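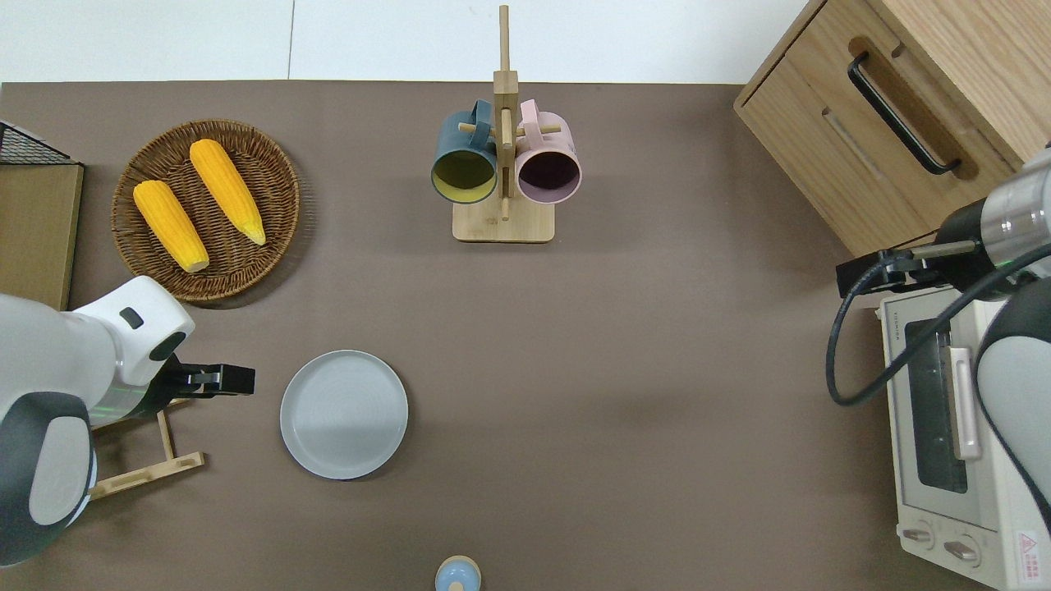
How corn grows

Corn is a kind of grass. Farmers often call it maize. It belongs to the same family as wheat, rice and the lawn at your school, but it grows much taller than any lawn. A corn plant can be higher than a grown-up.

Starting from a seed

Each kernel of corn is a seed. Gardeners plant the kernels in warm soil once the cold weather has gone. A root pushes down first, then a green shoot comes up. The leaves use sunlight, water and air to make food for the plant.

Tassels and silks

Corn has two kinds of flowers on the same plant. The tassel at the top makes a yellow dust called pollen. Lower down, the young cobs grow soft threads called silks. Each silk is joined to one spot on the cob. When the wind drops pollen on a silk, that spot can grow into a kernel. If a silk misses out, there will be a gap in the row.

This is why gardeners plant corn in a block. Chang-ho Seok grows his in a square bed behind the library in Skitotden. One year he planted a single long row beside the fence, and most of the cobs had gaps.

Colours

Sweet corn is usually yellow or white. Other types can be red, blue or nearly black. Popcorn is a type with a very hard skin. The bit of water inside each kernel turns to steam when it is heated, and the skin bursts.

Try it yourself

Next time you have a cob for dinner, count the rows of kernels around it. You will almost always get an even number. Write it down and compare with a friend.

Words to know

Kernel: one seed of corn.
Husk: the green leaves wrapped around a cob.
Pollen: the fine dust made by flowers.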